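Sedbridge Cycling Association: Member Help Pages
Section: Road Events and Training

Pacing a long climb on the Grernine route

Posted by Dreßler, April 2021

I have registered for the Grernine ride, which is 60 miles with 1,000 meters of climbing. My longest ride to date is 30 miles on flat roads. I would appreciate guidance on pacing the main climb and on whether a change of gearing is advisable before July.

Jui-lin Yen
Member, Training Panel

Riders new to sustained climbing are advised to begin well below the effort they believe they can hold. You should be able to speak in full sentences for the first third of the ascent. Eat before the climb begins and drink at regular intervals.

Please increase your longest ride gradually, with an easier week every fourth week. One ride each week should include a hill of moderate length, taken seated where possible. A cadence below 60 usually indicates that a lower gear is needed; most riders are more comfortable near 80.
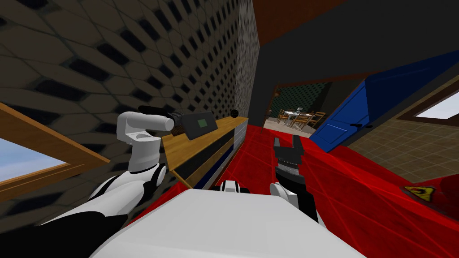
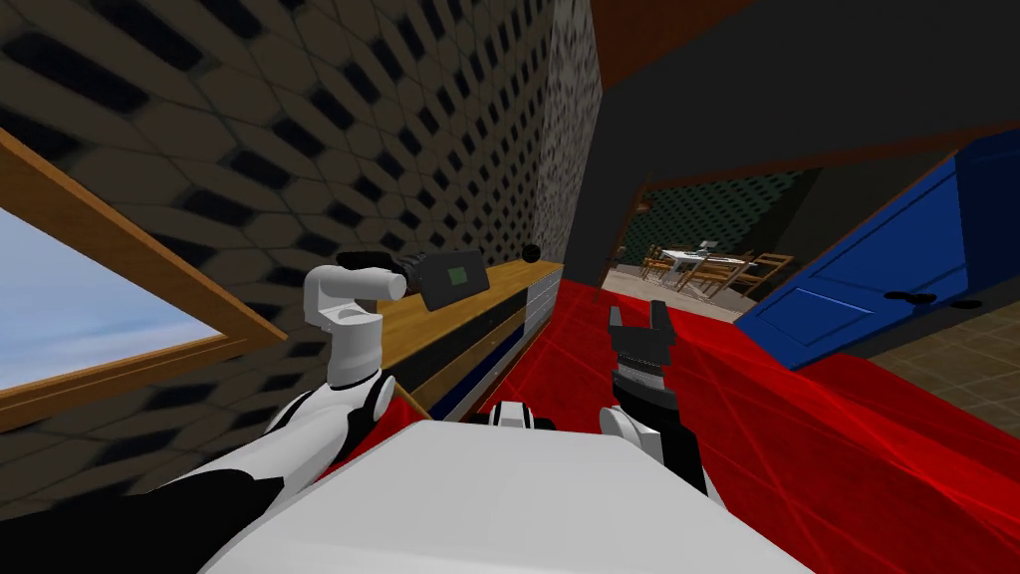
Two simulated views with a robot's arms in each.

With regard to gearing, a larger rear cassette is normally the simplest change. Confirm with a shop that your derailleur will accept it.

Geltosell

Agree with the above. I walked part of it my first year and still finished inside the time limit. Bring a jacket for the way down, it gets cold at the top.

Sedbridge Moderator

Members are reminded that brakes must be inspected before the event. This topic remains open for replies.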